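Chapter 7
Planning and Paying for a Two-Arm Workstation

What you will be able to do after this chapter
Write a one-page task statement before you ask any seller for a price
Separate the purchase price from the cost of ownership
Build a budget line for grippers, fingers and pads
Judge a quote by what it leaves out

Key terms: payload, reach, end effector, consumables, spares, commissioning, duty cycle

Buying a robot arm for the first time is one of the most exciting purchases a small lab or kitchen workshop can make. It is also a purchase where the fun part (the arm!) can swallow the whole budget before anyone has thought about the table it stands on. In this chapter we work from the job backward to the shopping list, and we'll do it with a job everybody understands: handling cups, dry grains and liquids on a tabletop.

Food handling makes a wonderful planning case. The objects are cheap and light, so payload hardly matters, and yet they are fussy. A thin plastic cup gives when you squeeze it. Some plastics are cloudy and some are clear, and a camera may do well with one and badly with the other. Grains pour in a rush or stick in a clump. Every one of those facts ends up as a line in your budget, usually under grippers and sensing, where first-time buyers tend to leave a blank. 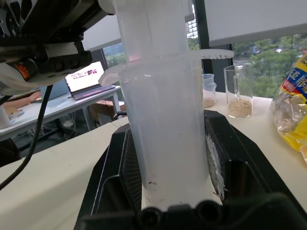

Gripping pads are the first of those lines. Pads wear, and they wear faster when the task involves rigid rims, crumbs or frequent cleaning. Treat them the way a print shop treats ink. Our planning rule in this book is to set aside 20 percent of the gripper price for pads and fingers in the first year, then replace that figure with your own records as soon as you have them. Keep a log from day one – a sheet of paper taped near the station is fine – and note each change with the task that was running.

7.1 One arm or two?

A second arm seldom doubles the cost of a station, because the table, the computer and much of the setup work are shared. It does add a second gripper, a second set of cables, more floor space and a good deal more planning about who reaches where. The question to ask is whether your task truly needs one hand to hold while the other works. Pouring from one cup into another cup that stands firmly on a table can be a one-arm job. Opening a bag almost never is.

Take the Plovska teaching kitchen, which we will follow through the rest of this part of the book. Its first plan listed 2 arms, a table and nothing else. The quote from Groron, the supplier, looked splendid until the team added cable guides, spill protection, spare fingers and a stock of measuring cups. The extras came to 345 dollars a month over the first year, and the station was delayed until February while the money was found. It was a good station in the end, and a great lesson in reading quotes!

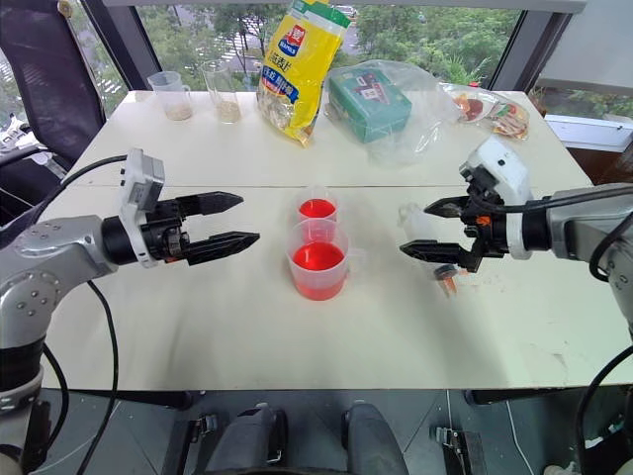

One reader of an early draft, Chu, objected that liquids should be left out of a first-year plan entirely, given what a single spill can do to a connector. Plundus took the other side: if the finished station has to pour, the arms should be bought and tested with pouring in mind, or the buyer will pay for protection twice. Both views have merit. Our advice is to price the protection at the start and run the dry tasks first, so the purchase covers the full job while the crew gains practice with oats and rice.

7.2 The task statement

Before contacting a supplier, write down the following on a single page.

Objects to be handled, with the largest, the softest and the heaviest named
Liquids and powders, if any
Reach needed from the arm base to the farthest object
Hours of use per week
Who will clean the station, and with what
What counts as a failed attempt

Send the same page to every supplier. Quotes written against the same page can be laid side by side, and the gaps show up quickly. If a supplier asks you questions about the page, enjoy it – good questions at this stage save money later. Keep your answers, too, and send them to the other bidders.

In Section 7.3 we turn the Plovska task statement into a full first-year budget, starting with the table.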